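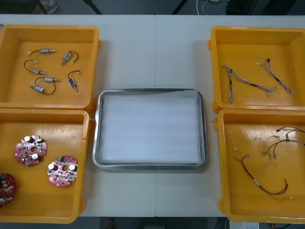 Talk for the Woltham founders' evening, February 8, 2018. Start with the stock problem. When Guðlaug Lauritsen and I set up Flurnent, we said yes to every customer who asked for a change. By the second June we were carrying 1,693 part numbers for a product that came in two sizes. Say that slowly. Then point to the slide: four yellow bins and a steel tray on a white table. One of those bins has six small solenoids in it, two with blue markings. Ask the room how many kinds of solenoid a small firm needs. Let a couple of people answer.

Next, Wurnell. They were our biggest account and wanted their own version, with their own fittings and their own manual. We took the work. It paid the rent for a year and it held up everything else. Give the figure here: 20 weeks late on the standard model. Don't blame Wurnell, they asked a fair question and we gave the wrong answer.

Pause for water.

How we cut the list. Guðlaug printed it out and we went through it line by line over two evenings. Anything not ordered in a year was dropped. Anything wanted by one customer only was offered to them at full cost. Most said no thanks and took the standard part. We ended up with some 400 lines.

What it cost us. We lost 5 customers. Kwofie was one, and they came back later on the standard model. Mention that Kwofie are fine with me telling this. The other four did not come back, and I still think two of them were worth keeping. If there's time, explain which two and why we handled the calls badly (I did them by email).

Last section, pricing changes. Skip if running late. Main point: put the price of a special on the quote from day one, on its own line, so the customer can strike it out.

Questions. Repeat each one into the microphone before answering.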